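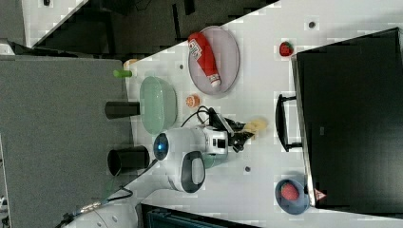
Home | News | Staff | Sites | Contact

Your questions about the arms at Ranau
By Vlasta Kos, Wed 15 April
13 comments

Is my job going?
No posts are being cut at Ranau this year. All 66 people on the kitchen and packing side keep their contracts and hours. What changes is the mix of tasks, mostly on the tray line.

What will the arms do?
Pick up single items and put them on a plate, in a bowl or on a tray. They start with light things of different shapes. Lifting full crates, cleaning and anything with a knife stay with people.

Why is the practice table set up with toy food?
It keeps its shape and can be used again the next day. Real food comes in once the supplier, Pirkik, and our own hygiene lead have both signed off.

Who works with them?
Each arm has one operator per shift. Operators lay out the table, start the run and note down what was dropped or missed. Training takes 2 days and is paid at your normal rate.

Do I have to train?
No. Put your name down with Aníbal Correa if you want to. If you'd rather stay on packing, tell your shift lead.

Can I reach in while an arm is moving?
No. Press stop first and wait until it is still, even to pick up something small.

Are we being filmed?
The camera on the wrist is there so the arm can find items. Recordings are not used for timekeeping or appraisals. The full policy is form 217, kept in the staff office.

Will the Pumlow site get them too?
Not decided. Pumlow staff will be asked before any order is placed.

Shares: 2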